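Search this site Enter keywords Go

Last updated: October

A Place to Learn Before School: The Ornurach Early Years Programme
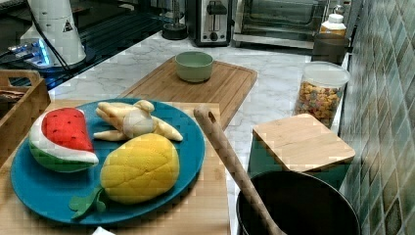

Soft toy watermelon, banana and pineapple on a blue plate.

In the settlements that surround the Ornurach brickfields, the working day starts before five in the morning. Families arrive after the rains and stay until the kilns close, and for many years their youngest children passed those months beside the drying rows, in the care of a sister or brother hardly older than themselves. The older child missed school as a result, and in many cases did not return to it.

The Bestside Trust opened its first early years centre in the area to address this problem at its source. The Trust's earlier work had concentrated on enrolment drives for children of school age. Attendance rose for a few weeks after each drive and then fell back. A review led by Anneliese Diekmann, the Trust's head of programmes, found that the most common cause of absence among girls aged eight to twelve was the care of a younger child.

"We had been asking families to send a girl to school without asking who would look after the baby," Ms Diekmann said. "The mothers told us this very plainly. It took us longer than it should have done to act on it."

There are now four centres, the largest of them at Bouazza, where 87 children under six are registered. Each centre opens at 5.30 a.m. and closes when the last shift ends. Children receive a morning meal, a midday meal and a rest period, and those over three follow a simple programme of songs, stories and number games in their home language. A health worker visits twice a month to weigh the children and to check vaccination cards.

The centres are staffed by women from the settlements, who complete a training course of 60 hours before taking up their duties. Meenakshi D'Souza, who supervises the course, explained that the Trust had at first recruited from the town. Those appointed were well qualified, but the journey was long and several left within a season. The present staff live within walking distance and speak the languages of the families they serve. Two of them have since gained a recognised childcare certificate, and a third is preparing for the examination.

The effect on older children has been encouraging. During the last season 38 girls who had been recorded as carers at home attended the government primary school on a regular basis. The school at Brivitz has added an afternoon class for those who need to make up lost time, and its head teacher, Wenceslao Orozco, has agreed to accept pupils at any point in the term. Formerly a child who arrived after the admission date was asked to wait until the following year.

Difficulties remain. Families move on when the season ends, and a child who has settled well at one centre may spend the next half-year in a district where no such service exists. The Trust has introduced a transfer card, carried by the parents, which records the child's age, health checks and level of learning. Over 2000 cards have been issued, although it is not yet known how many are presented at the other end. Setareh Mazandarani, who is responsible for the scheme, intends to follow a group of families through a full year in order to find out.

Funding is a further concern. Kiln owners contribute the use of land and water, and two have paid for roofing, but salaries and food are met entirely from grants which must be renewed each year. The Trust has asked the district authority to take over the cost of meals – a request that has been received favourably, though without a firm commitment.

Heino Krūmiņa, chair of the Trust, stated that no new centres would be opened until the existing four were secure. The waiting list at Bouazza will be reviewed before the kilns are lit again, and parents have been invited to a meeting there at 6 p.m., after the day shift.

Related items
Afternoon classes at Brivitz: notes from the first term
Transfer cards: guidance for receiving schools
Training course for centre staff: how to apply
Bestside Trust annual review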